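Sound Before Sight: Audio Cues in Three Low-Budget Horror Anthologies
Student project report, Film and Media Studies
Group members: Loïc Moulin, Lorne Robichaud

1. What we set out to do

Our project looks at how horror anthology films use sound to prepare the viewer for a scare. An anthology has a problem that a regular feature does not. Each story has to set up its own rules, its own mood and its own threat in a short time, and then the film starts over. We wanted to know if sound does more of that work when the running time is short.

We picked three films: Gultorero, Kando and Stollero. All three were made for very little money and all three have a frame story that ties the segments together. Between them they have 19 segments. We left out the end credits and the trailers.

2. How we worked

Each of us watched every film twice. The first time we watched straight through with no notes. The second time we stopped the film at each scare and wrote down the time, what was heard in the ten seconds before it, and what was on screen. A scare meant any moment clearly meant to make the viewer jump. We ended up with 247 entries in the log.
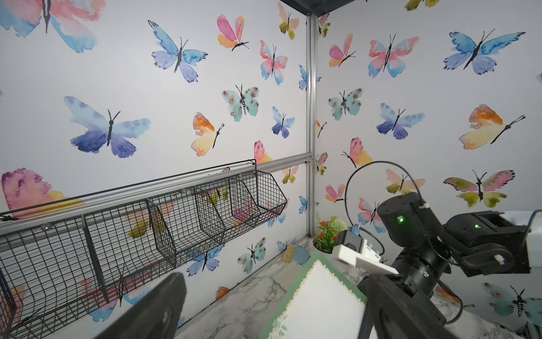 Sorting the entries took longer than watching the films. We started with a list of sound types from our course reader, but it did not fit, so we wrote our own: music, voice, room tone, object noise and silence. We also noted the setting, which turned out to be useful. Kando in particular likes ordinary rooms. Its second segment takes place almost entirely in a child's bedroom, and the set is cheerful in the way of wallpaper with watercolor butterflies on it, blue, pink and orange on white. Nothing in the room is threatening to look at, so the soundtrack has to carry the threat alone. We gave rooms like that their own code, "bright room," and used it for 21 entries.

Where we disagreed about an entry, we watched the moment again together with the picture covered. That settled most of them. Six entries stayed in dispute and we dropped them from the totals.

3. What we found

Silence was the most common cue in Gultorero. The director cuts the room tone completely just before a scare, and once you have noticed it you can predict nearly every one. Lorne was able to call them out loud by the third segment. The one exception is the story set on the ferry, where the engine runs the whole time and the scares are much harder to guess.

Kando does close to the opposite. It almost never goes silent. It takes a small household noise, such as a drawer or a wind-up toy, and lets it go on a little too long. The bright room entries follow this pattern more strongly than the dark ones do.

Stollero depends on music, and we think it is the weakest of the three for that reason. The same low string note comes back in every segment. Chu, the caretaker character in the frame story, is the only person in the film with a sound of his own — a ring of keys — and his scenes are the ones our classmates remembered when we showed clips on Tuesday.

4. Questions from the class presentation

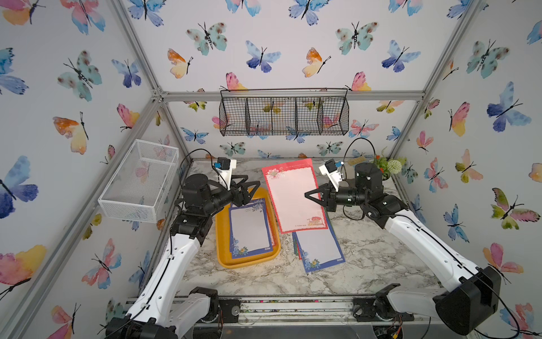 Does a scare work better when the sound comes well before the picture?
In our log the longer gaps were mostly in Kando, and those were the scares that both of us marked as strong. With only two viewers we can't say more than that.

Why did you not include a big studio anthology?
We wanted films with similar budgets. A studio mix has many more layers and we would have been comparing money as much as method.

5. Problems and limits

The copy of Stollero we used had a stereo track only, so we could not say anything about where sounds are placed around the viewer. We also knew the films well by the end, and the later entries are probably less reliable than the early ones. Loïc did the second viewing of Kando on headphones and Lorne did it on laptop speakers, and some of our disagreements about room tone come from that.

If we did the project again we would log the frame stories separately from the segments. They are paced differently, and in Gultorero the frame story has no scares at all until the last few minutes.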